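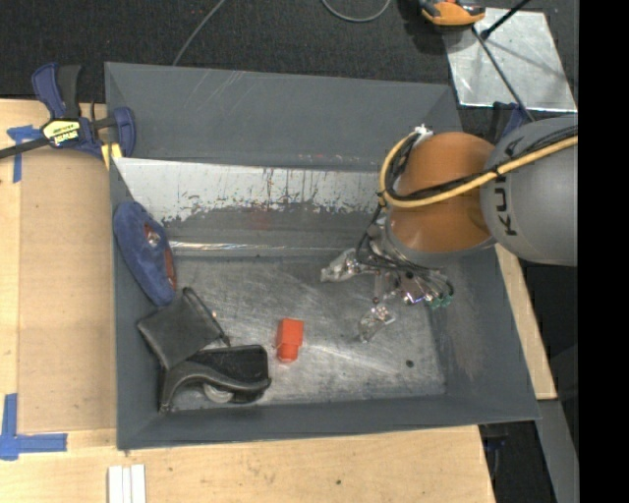 Brestport Makers' Hall, Bench and Bin Group

Hello again, and welcome to our little gallery page for February 2024. It has been a long gray winter over here at Brestport, and most of our evenings have gone into the sorting benches at the back of the hall, which were overdue for some love (we'd been saying so since last April, if I remember right). So pull up a chair, get yourself something warm to drink, and have a look at how we're getting along.

The big gray metal bin has its place between the wooden work surfaces, with its sloping sides and that scratched old floor we've all grown rather fond of. People do ask if we're going to paint it. We talked it over for the better part of an evening and decided to leave it alone, scratches and all!

Over on the left there's a soft-looking blue thing with reddish-brown patches leaning on the wall of the bin, a flat dark pouch just below it, and in the corner something black that looks like a tape dispenser. I do like a mixed bin. A whole evening of one sort of item is fine for practice, but odds and ends keep you awake, and they make for much better conversation over the tea table.

The orange and the yellow are a cheerful bit of color on the right, next to the KUKA lettering, and goodness knows we needed some color by this point in the winter.

If you have small household things you no longer want, we are still collecting for the Flalis shelf, and the box is just inside the door. Soft things, flat things and awkward shapes are all welcome, only please no glass. Sorting evenings run for 90 minutes and there are usually 4 places open, so come along and try one before you make up your mind. More pictures will go up once the Telard shelving is in and we can find the floor again.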